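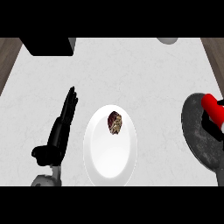
Pale marbled top, wooden floor behind.

Nirance Women's Judo Jacket and Trousers Set

I started making judo suits for women after years of training in ones cut for men. You know the sort of thing: sleeves down past your fingertips, a skirt so long it bunches under the belt, and trousers that fit at the waist or at the hip but never both. I run a small shop in Bresambridge and I train at a mixed club two evenings a week, so every change I've made to the Nirance has come out of something that annoyed me (or annoyed somebody I was trying to throw!).

This is the third version. The first was too stiff, the second was lovely to wear but the lapel went soft, and this one I'm properly happy with.

What's different about the fit

The jacket is narrower across the shoulders and has more room in the chest and hips, with side vents that start a bit higher so it doesn't ride up when you're on the ground. I've kept the sleeves wide enough for your partner to get a fair grip. The trousers have a flat drawcord with six loops, a deeper seat, and double knees that go right down to mid-shin. If you do a lot of groundwork you'll wear through the knees first, everyone does, and I can put new patches on for 11 pounds plus return postage.

There are 11 sizes. Half of them are what I call the short cuts, with the same body but less length in the arm and leg. I'm on the short side myself and I wear the second smallest short cut with a bit of shrinkage allowed for. If you're between two, go up.

Cloth and washing

It's all cotton, a rice-grain weave in the jacket and a plain heavy drill in the trousers. Wash it at 40 with the colours kept well away, and hang it up to dry. Please don't tumble it! It'll come out a size smaller and then you'll be cross with both of us. Expect up to 5 per cent shrinkage over the first few washes. It feels like cardboard out of the bag but gives in after a month or so of regular training.

White only for now. I'm hoping to have blue in April, but the mill has let me down once already so I'm not taking orders for it yet.

Can I compete in it?

For club and local events, I'd expect so, but do ask your organiser before you enter. It doesn't carry an international approval label, so if you're fighting at a level where they check labels, you'll need a different suit. I'd rather tell you now than have you sent off to borrow one.

What comes with it

Jacket, trousers and a plain white belt. If you've already got your own colour, leave a note with the order and I'll swap the white belt for a Marti cotton kit bag instead, no extra charge. Juniors should have a look at the Vorkell, which is lighter, cheaper and has an elastic waist. They grow out of them so quickly that there's no sense in buying the heavy one.

Club orders

If your club is starting a women's session, get in touch before you order one by one. I can send a box of mixed sizes for people to try on over a week and you post back what you don't want. Names can be embroidered on the lapel or across the back. Check your spellings, embroidered suits can't come back.

Returns: 30 days, unwashed and unworn on the mat (trying it on at home is fine).

Item number: 3089
Page last updated: 2019-02-10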